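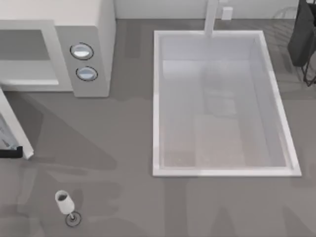
By the Nellau technology desk, staff writer
September 29, 2020

Print | E-mail

CARKHOLM - A test of household robot software has found that moving a single glass across a kitchen counter remains unreliable, even in simulation.

Cordeiro, a software firm based in Carkholm, released results from Nondotero, its simulated kitchen for two-armed robots. The program renders a counter with a microwave oven, a sink and a wine glass, and scores each attempt as complete or failed. Partial credit is not given.

The firm ran 200 attempts at each of three chores in June. Picking up the glass and standing it in the sink was completed in nearly half of them. Closing the microwave door scored higher. Passing the glass from one arm to the other was completed 13 times.

Most failures occurred at the grasp. The control software estimates the position of the stem from camera views, and a small error is enough to tip the glass. A second group of failures came from the arms blocking each other's path over the counter.

Cordeiro said the figures should not be read as a forecast for real kitchens. The simulator does not model water or breakage, and friction is set to a fixed value for every surface.

The firm plans to repeat the chores on hardware with 2 arms of the same reach. It gave no date for a product and said unattended dishwashing was outside the scope of the current work.

Print | E-mail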